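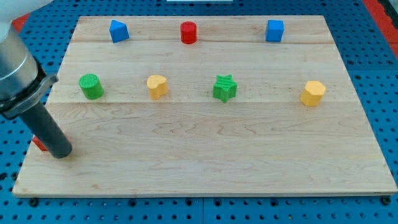 One reader wrote to us in April that the Zulness live tapes had already been doing the rounds for years, that anyone keen enough had a copy, and could we please explain what we were charging for. It was a fair letter, and many of the ones after it asked much the same thing. The answers are below. We add to the page when a new question comes in often enough.

## The recording

**What is it?**

A double live album by Zulness, recorded at the Grumier in Caneck on the band's final tour. It's called *Live at the Grumier*. Kelmendi Records is releasing it on vinyl, CD and download.

**Isn't this the same as the bootleg?**

It's the same run of shows but a different source. The bootleg was taped from the floor, close to the bar, and the audience is louder than the bass. Ours comes from the multitrack reels made by the mobile truck that was parked behind the hall. The bootleg also leaves out the first three songs and runs slightly fast, so if you've been playing along to it at home you may find your guitar is out of tune with ours.

**Is it one show or several?**

It was recorded over two nights. Most of the album is the second night. "Low Paddock" and "Ferry Money" come from the first, because the second-night reel for those songs has a dropout in the vocal channel. We've kept the running order of the second night, including the long gap before the encore, which we shortened.

**Were there any overdubs?**

No. One guitar solo goes wrong and stays wrong. We repaired a buzz on the organ channel and took out a loud click between songs on side three. The crowd noise is all from the hall.

**How many people were there?**

The Grumier held 629 in those days. Both nights sold out. We regularly hear from people who say they were in the front row, and we've stopped doing the sums.

**Why did it take so long?**

The reels were stored under the wrong band's name. After they were found, they had to be baked before they could be played, and then there was a long discussion over who owned them. That has been settled and the band members are all paid from this release. We can't go into the terms.

## Formats and contents

**What's on the vinyl?**

Two black LPs over 4 sides, in a gatefold sleeve with printed inners. The full set is there, apart from the instrumental the band used as walk-on music. That was a recording by somebody else and we couldn't clear it.

**Is there coloured vinyl?**

No, black only. We looked at a translucent green and the test pressing was noisy, so we dropped it.

**What's on the CD?**

The same songs on two discs, plus the soundcheck version of "Weatherboard". The soundcheck is also part of the download. It isn't on the vinyl, as side four was already long enough that adding another track would have meant cutting everything at a lower level.

**Is there a booklet?**

The CD has a 24-page booklet. The vinyl has the same essay printed across the gatefold, without the tour itinerary and the reproduced set list. If you bought the vinyl and would like to read those, they're in a PDF that comes with the download code.

**What is the download?**

You can pick MP3, FLAC or WAV, and you can go back and pick another one later. High-resolution files are included at no extra charge. Your code doesn't expire.

**Will it be on streaming services?**

Three songs will be. The rest won't be, at least for the first year, which is what the band asked for.

**Is the vinyl cut from a digital file?**

Yes. The reels were transferred once, at high resolution, and all the mixing was done from those transfers. We didn't want to put the tape through the machine any more than we had to. Anyone who'll only buy all-analogue records should skip this one.

## Ordering

**How many copies are there?**

The first vinyl pressing is 1,364 copies. That's what was ordered during the pre-sale, plus what the shops asked for. Copies aren't numbered. If they sell out we'll press it again with the same sleeve and a different catalogue number on the spine. The CD isn't limited.

**Can I order more than one?**

The limit on vinyl is two per customer until the pre-orders have shipped. After that there's no limit. If you've placed separate orders to get around it, we'll combine them and refund the difference.

**Can I buy it in a shop?**

Yes, any independent record shop that deals with our distributor can get it. If yours hasn't heard of it, give them the catalogue number from the product page. We don't sell to the big online marketplaces, so copies listed there before release day aren't ours.

**Do you ship overseas?**

Yes, to most countries. Postage is worked out at the checkout. Import duty and tax are up to you, and we can't mark a parcel as a gift.

**I've moved house. Can I change my address?**

Reply to your order confirmation with the new address and leave the subject line as it is. We can change it up until you get the dispatch email. Once that has gone out the parcel is with the courier and you'll need to talk to them.

**My record arrived damaged.**

Sorry about that. Send us a photo of the damage and one of the outer box, and hold on to the packaging until you hear back. We replace warped discs, split seams and anything that skips. Light paper scuffs from the inner sleeve usually come off with a clean, and we don't replace for those.

**Can I cancel?**

Any time before dispatch, for a full refund. It goes back to the card or account you paid with and takes a few working days to show up.

## The band and everything else

**Does this mean Zulness are getting back together?**

No. They've been asked and they've said no, separately and then together. Two of them will be at the listening session in Caneck, and they won't be playing.

**What's the listening session?**

We're playing the album from start to finish in the front bar of the Grumier at 7 pm on the night before release. It's free and there's no booking. The main hall is closed for roof repairs, so space is tight, and once the bar is full the door will be shut. There's a step at the street entrance and a ramp around the side, off the car park.

**Are the studio albums coming back too?**

We'd like to do them. The first belongs to another company and they haven't answered our last letter. The second and third are being looked at now. The original artwork for the third is missing, and what we have is a scan of a sleeve with a price sticker on it. If you own a clean copy and could lend it for a week, please get in touch. We'll pay for insured postage both ways.

**Is there any film of these shows?**

Not that we know of. A local television crew filmed part of the first night for the late news, but the station taped over it. A few minutes of silent home movie footage from the loading dock has surfaced and we've used some of it in the trailer.

**I was there and I've got photos. Do you want them?**

Yes please, although it's too late for the sleeve. We're putting together a page of audience photos, ticket stubs and posters. Scan them as large as you can and tell us which night they're from if you remember. You keep the rights, and we'll credit you however you like.

**Will there be T-shirts?**

There's one design, taken from the original tour poster, in small to 3XL. It's sold separately from the album. Shirts ship from a different warehouse, so they'll turn up in their own parcel, most likely on a different day.

**My question isn't here.**

Use the contact form and put your order number in if you have one. We're a small office and replies take a couple of days, longer in the week of release.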